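### 3.2 Sorting station and material

Household packaging was sorted at a single table in the ground-floor room of the Lodau building. Participants were asked to bring in what they would otherwise have put in the kitchen bin over two days, with food scraps removed. Glass was left out of this part of the study and is treated in Section 4. Over the collection period in March we received 2209 items from 17 households, nearly all of them snack wrappers, pouches, shopping bags, small tubs and paper sleeves.

Each delivery was tipped onto the table in one go and left as it fell. Earlier work at Sturville had laid items out in rows before sorting, and we found in our pilot that rows made the task too easy. People sorted faster and made fewer errors than they did at home, as judged from the bin audits. A heap keeps the items in the state in which a person meets them: folded, crushed, overlapping, and with the printed side often turned away.

The table has a printed grid, which was used to judge how far a heap had spread before sorting began. If a heap reached past the outer grid lines, it was pushed back toward the center with a flat board. No other change was made to the position of the items.

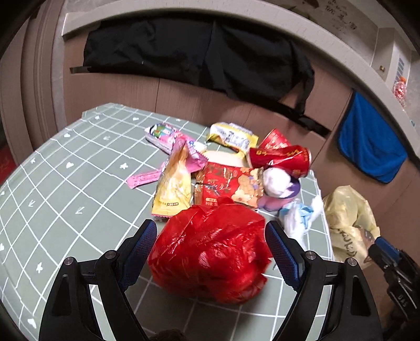 **Figure 6.** Mixed snack packaging and a crumpled red bag on the gridded table.

Soft plastic was the hardest group to code. Our first coding sheet, taken over from the Galli scheme, asked for the length and width of every item, and this did not work for bags and pouches. A bag that has been bunched up has no useful length until it is opened, and opening it changes the thing being studied. The red bag in Figure 6 is a case in point: it is bunched into a rounded lump with a small peak at the top, and any size written down for it in this state would say little about the bag itself. We therefore dropped length and width for soft plastic and replaced them with a state code: flat, folded, twisted, bunched or torn. An item could be given two codes. The yellow pouch behind the bag narrows to a twisted top, so it takes the code "twisted" whatever the rest of it looks like.

Coding was done by Saulius Kuusk and a second coder who had not been present at the deliveries. They worked from the same heap, one after the other, without seeing each other's sheets. Where they disagreed, the item was looked at again by both and a final code was agreed. Most disagreements were between "folded" and "flat" for small wrappers that had been pressed under other items. Very few were about bags.

### 3.3 Visibility of printed information

We also recorded which part of the printing could be seen before an item was picked up. Sorting advice is usually printed on the back or along a seam, and a person who sees only the front has to turn the item over or guess. Three values were used: front showing, back showing, and neither clear. The yellow and white packet at the back of the pile in Figure 6 was coded "back showing," as its white panel with small blocks of text faces up. The red packet with gold ends was coded "front showing" on the basis of its flower artwork.

Language was not used as a reason to leave an item out. Several households bought part of their food from shops that stock imported snacks, and the printing on these was in Chinese, Korean or Lithuanian. For such items the coders recorded the side that was showing and made no attempt to read the sorting advice. Participants who could read the language were free to use it.

Items that were mostly hidden at the start of a session were given the value "covered" and coded a second time once the items on top had been removed. This second code is the one used in the error analysis. The first is used only in Section 5, where we look at the order in which items were picked up.

### 3.4 Procedure

Sessions began at 10 in the morning. Each participant stood at the near side of the table and sorted one heap into 6 bins: paper, hard plastic, soft plastic, mixed material, reusable and unsure. The bins were the stackable type sold as Lumus, with the lids taken off. Participants could handle items as they wished, including opening or flattening them, and could move an item from one bin to another until they said they had finished. They were not told whether their choices were correct.

The "unsure" bin was added after the pilot. Without it, participants tended to put doubtful wrappers in with mixed material, and true errors could not be separated from guesses. No limit was set on its use. The contents of all bins were weighed and recoded at the end of each session, and the heap was then bagged and stored under the household number.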